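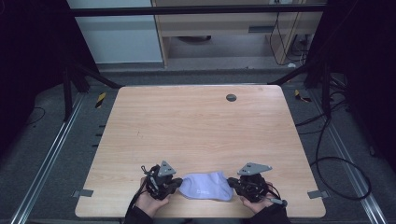

Sock folding, part one of a longish thread. I have been putting off writing this since last October, when I moved into the flat in Nelley and found I had one drawer for socks, pants, tights and everything else small. I do the folding at the table now. The top is pale wood with rounded corners, and a light purple sock-sized thing like this one shows up well enough on it that I can see where the fabric has bunched. Held at both ends and laid flat is how I start every fold.

2/ The reason for the thread is that three people asked me the same question after I posted my drawer last week. They wanted to know how the rows stay up. The answer is mostly the size of the fold and the depth of the drawer, so I'll go through both.

3/ My drawer is 18 cm deep on the inside. That is deeper than you want for socks. If you stand socks up in a drawer that deep you lose all the space above them, so I have a shallow tray that sits on two battens and slides backwards. Socks in the tray, thick winter things underneath.

4/ The tray is a Kidley one, the plain version with no dividers. I bought the one with dividers first and took it back. The slots were too narrow for anything thicker than an ankle sock and too wide for tights.

5/ Right, the fold. Lay one sock flat with the heel facing up. Put the other on top, heel up as well. Smooth the toes out with the side of your hand. Most of the lumps are in the toes.

6/ Fold the toe end in, stopping a finger's width short of the cuff. Then fold in half again. For a long sock, do it in thirds the second time. You should have a small block that stands on its edge without being held.

7/ If it falls over, it is either too thin or you left air in it. Press it flat and fold again. Thin dress socks never stand very well and I put those at the end of the row against the side of the tray.

8/ Please don't ball them. I did it for years and the cuffs go. You turn one cuff over the whole pair and it spends a fortnight stretched like that. I had a drawer full of socks that slid down inside my boots and I blamed the boots.

9/ Small socks are harder than big ones. Trainer liners and the little slipper type have almost nothing to fold. I lay one inside the other, fold once, and tuck the toe into the opening. They go in a margarine tub inside the tray. It doesn't look like much but they stay put.

10/ Fluffy bed socks: one fold only, then straight into the bottom of the drawer. They spring open whatever you do.

11/ On the washing side, I use the Ultano mesh bags, one for darks and one for lights. Socks go into the bag when they come off at night, so the pair goes in together and comes out together. Since starting that I have had 2 odd socks in total, and one of those was behind the radiator.

12/ Drying: I peg by the toe. Some people say cuff. By the cuff you get a peg mark right where it shows, and the elastic takes the weight of the wet sock. By the toe the mark is inside your shoe.

13/ Fold them once they are fully dry. If the toe seam still feels cool, leave them another hour. I put a batch away slightly damp in spring and had to wash the entire tray's worth again because of the smell.

14/ The table matters more than I thought it would. I used to fold on the bed, and a duvet gives under your hand so nothing comes out flat. Any hard surface will do. A kitchen worktop is fine if it's clean and you wipe it first.

15/ Somebody is going to ask how many I own. I went through the lot when I set up the tray and it was 72 pairs, which I was not proud of. I kept the ones I had worn in the past year and the rest went to the rag bag or the charity shop. The tray holds what's left with a little room at the back.

16/ The rag bag ones are useful, by the way. An old sock over your hand is the best thing I've found for blinds and skirting boards. Thick ones are good for drying the inside of a tall vase.

17/ Order in the tray, front to back: work socks, everyday, sport, dress. Tights are rolled, not folded, and go down the right-hand side. I tried going by colour and gave up within a week as I don't pick socks by colour in the morning.

18/ A full wash takes me 8 minutes to fold, with the radio on. Pairing used to take longer than that by itself before the mesh bags.

19/ A few replies from the last post, all in one go. The drawer unit is the Belmonte three-drawer, bought second-hand, and the runners needed wax. The liner is leftover wallpaper. No, I don't iron them.

20/ For the person whose drawer is too shallow to stand anything up: fold the same way but lay the blocks flat, overlapping like roof tiles, with the cuffs all facing you. You can still see each pair and pull one out without disturbing the others.

21/ For the person with four children and one laundry basket, give each child their own mesh bag with a bit of coloured ribbon on the zip. My sister does it with different safety pins, but she says the pins rust.

22/ T-shirts will be the next thread. They are going in the drawer below and I haven't worked out the long-sleeved ones yet. If you have a fold that keeps the sleeves in, put it in the replies and I'll try it on the next wash.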